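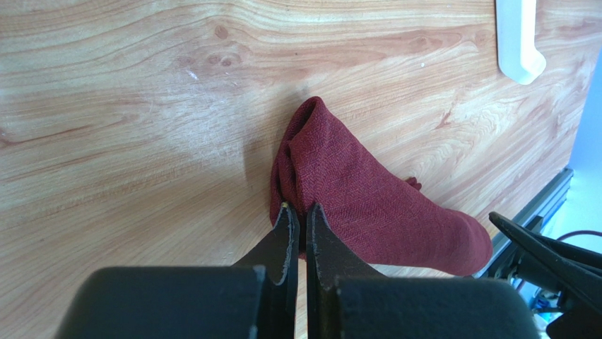 Cell 5 Inspection Checklist: Cloth Handling
Hilon site. Inspected 7/5/25. Form 3275.

1. Work surface clear of tools and spare parts: Pass.
Comment: Only the red cloth is to be on the tabletop at start of cycle.

2. Gripper fingers checked for wear: Pass with comment.
Comment: Edges are lightly scuffed. Recheck in October.

3. Cables secured away from arm travel: Open.
Comment: Maintenance to confirm routing on both arms.

4. Emergency stop tested from both operator positions: Pass.

5. Staff duties updated: Open.
Comment: Folders moved from hand work to cell monitoring have not all received revised job sheets. 19 staff are affected; 2 have yet to complete lockout training and may not clear jams.

6. Rotation schedule posted: Fail.
Comment: Operators report longer periods of standing watch than under the former process. Supervisor to post break times before the next shift.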